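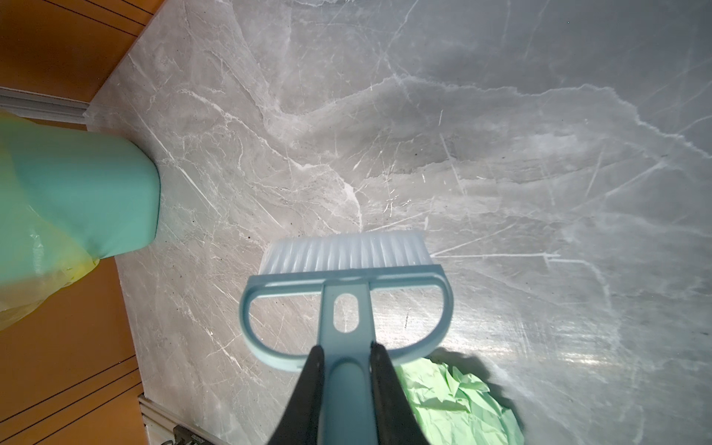
Why does the brush turn in the gripper partway through a sweep?
The bristles drag on the floor behind the grip point, and a narrow smooth handle pinched by two flat fingers has very little to stop it rotating. Raise the grip force only after checking the sweep height, as most of the torque comes from pressing too hard.

Ticket 596
Project: Trunitz (two-arm tidy-up cell, shared workshop build)
Component: sweep routine, hand brush
Status: closed, one follow-up open
Opened: July 2026

Problem
The arm picks up the hand brush by its handle, lowers it to the floor and starts a stroke toward the dustpan. In most runs the brush rotates between the fingers before the stroke is finished. The bristle row ends up at an angle and debris goes past the side of the pan. The controller reports a normal grip throughout. No fault is logged and the gripper position does not change.

Setup
Two arms on one aluminum rail, one parallel gripper each, a camera at the wrist and a fixed camera on the cell. Floor is glossy marble-pattern tile. Motion scripts run from the Follano sequencer, build 131. Dustpan and brush are both hard plastic.

Log

1. Repeated the stroke with the floor contact removed, brush held just clear of the tile. No rotation. The grip is adequate for the weight of the brush alone.

2. Repeated with contact at the stored sweep height. Rotation in the first half of the stroke. Direction of rotation follows direction of travel, so this is drag on the bristles and the wrist motor is not slipping. Wrist joint readings match the commanded values.

3. Checked the stored sweep height. It was taught with a different brush that had longer bristles. With the current one the script pushes the bristles well into the tile. Raised the height in small steps until the tips touched and bent slightly. Rotation reduced, still present on long strokes.

4. Increased the grip current limit from 596 to 790 mA. Slight improvement. The finger motor was noticeably warm after a batch of runs, so this was reverted. Do not use 790 as a permanent setting on these motors.

5. Moved the grasp point closer to the bristles. The lever arm gets shorter and the brush stays straight for longer. There is a limit: too far forward and the fingers land on the open loop of the frame, where there is nothing solid between them.

6. Reduced stroke length to 119 mm and added a second pass. Brush held its angle on every stroke of the next batch.

7. Cloths left on the floor are a separate cause of the same symptom. When the bristle row catches a fold of fabric the brush turns immediately, whatever the height or grip. Changed the task order so cloths are cleared to the bin first and sweeping starts on open tile.

8. Wrist camera angle estimate was unreliable where the tile reflects the overhead light. The brush edge was lost in the glare and the script assumed zero rotation. Moved the angle check to a point before the brush enters the bright area. The polarizing sheet on the Schnyder lamp made no measurable difference and was removed.

Handover between arms
Tested whether one arm could straighten the brush while the other held it. It works at low speed, but the grippers have to come very close together and the clearance margin in the sequencer had to be disabled. The margin was restored after the test. Not recommended for normal runs.

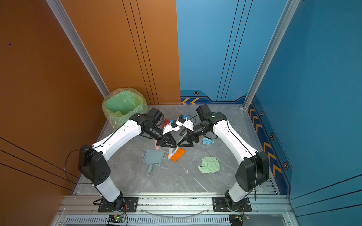 Skarkby wrote: Same fault on my single-arm build, and the height change got me most of the way. What fixed the rest was a strip of thin silicone on the inside of each finger. Double-sided tape creeps under load, so glue it. Did you try anything on the fingers before shortening the stroke?

Reply: No, finger surfaces were left stock for all the runs above. Silicone is worth testing, but the same fingers also handle the cloths, and a high-friction pad may hold on to fabric at release. Opened as a follow-up on this ticket.

Settings at close
Stroke length: 119 mm, two passes
Grip current limit: 596 mA
Sweep height: retaught with current brush, tips just bending
Grasp point: forward on the handle, behind the loop
Task order: cloths, then sweep
Clearance margin between grippers: enabled

Follow-up
Glue silicone strips to one gripper only and compare release behavior on cloths against the stock fingers. Target September, after the sequencer update. Reteach the sweep height again once the strips are on, as the pads will change how the handle seats.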